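Wudar Plant and Table Studio is hiring: Potting and Tidying Assistant, part-time

Posted 2 January 2019

Do you like getting a corner of a room just right? We have a spot for you! Wudar sets up small tabletop displays for cafes and waiting rooms, and we need one more pair of hands at our Rosard workroom, 10 hours a week to start.

Most of the job happens at table height. You'll set flowers in their pots, sweep up crumbs of soil, put gloves back where they belong and sort paper cups before the next setup goes out. It's small work and we love it — a pot turned a little to the left can change a whole table.

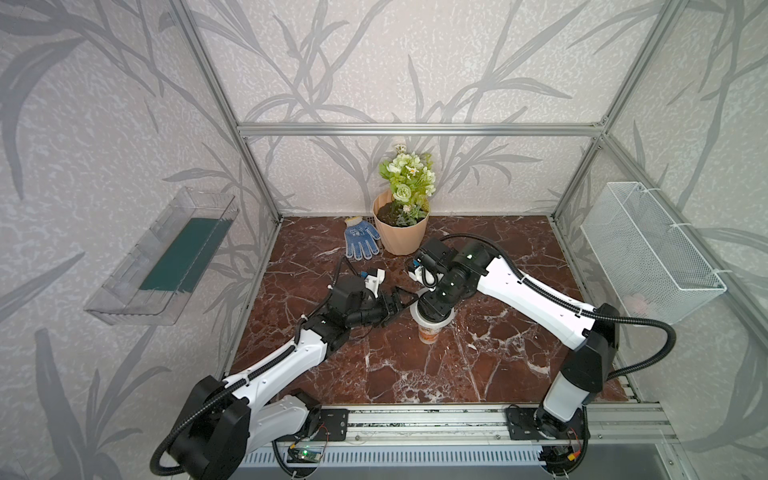
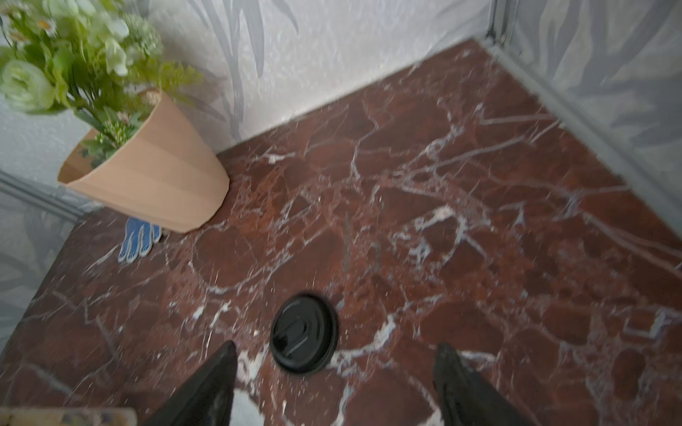

Paper cups in the next two: 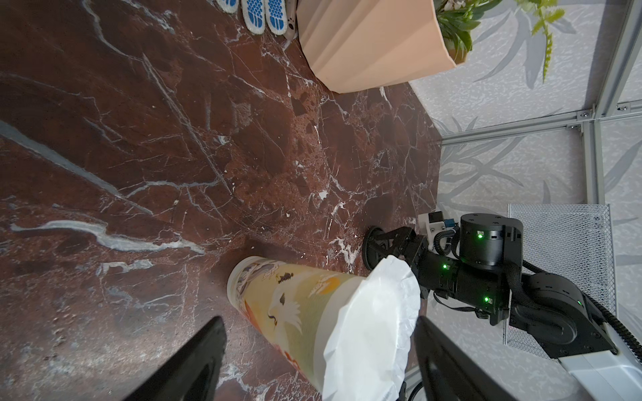
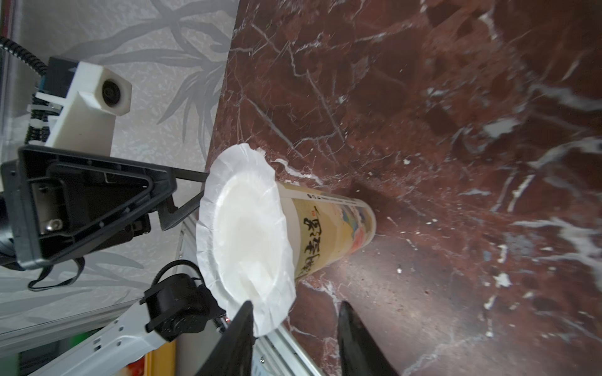 We'd like someone who is patient with fiddly things and happy to do the same table over again when it isn't right yet. Experience with artificial flowers is great, but we'll gladly teach you (the first 6 shifts are paid training). You should be fine with standing, and with getting a bit of dirt under your nails.

The position runs through June, and we'd be thrilled to keep you on after that. Shifts are mornings or afternoons, your pick.

To apply, send a short note to the Wudar office, 2183 Samuel Street, and tell us about a shelf, table or windowsill you've arranged and liked. No resume needed. Please put "Onum" on the envelope — it's our name for the spring display project you'd be joining.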